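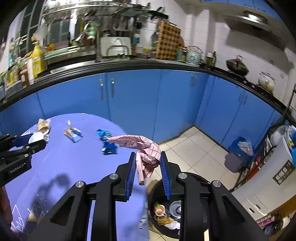
## Rizwan Abeysekara wants you to stop paying for storage

Rizwan Abeysekara spent nine years selling storage units for Gallo before he quit, and he still flinches at the word "declutter." I met him at 10 in the morning in a coffee shop near his old office, wanting to hear why a man who made his living off other people's stuff now charges them to get rid of it. I was not sold going in.

"People think the unit is a pause button," he said. "They sign for 2 months. I had customers from my first year who were still paying when I left."

He told me about a couple who had spent $800 keeping a sofa neither of them liked. I asked if he had said anything to them then. He had not. "I was on commission," he said.

His new business, Helar, sends someone to your house for an afternoon to go through closets and garages. It costs $40 an hour. When I pointed out that most people can open their own closets for free, he laughed and agreed.

"Sure. But they don't. My mother has had the same boxes in the hall since I was in high school."

I have trouble with the next part of the pitch. Helar recommends an app called Zendeck, which has you photograph each thing you own and then asks every few weeks if you still want it. It sounds to me like one more chore, and one more company keeping a list of what's in my house. Does he get paid for the referrals?

"A little," he said, after a while. "I'd recommend it anyway."

Maybe so. He said much the same about Gallo once, by his own account.

He was better on the practical stuff. Start with the linen closet, he said, and leave photos and letters for the very end. Don't buy bins until you know what's going in them. He thinks yard sales are a waste of a weekend, and he wouldn't budge when I told him I'd done well at mine in March.

I asked how many of his clients fill the space back up within a year. He doesn't track it.

"I could call them," he said. "I probably should call them."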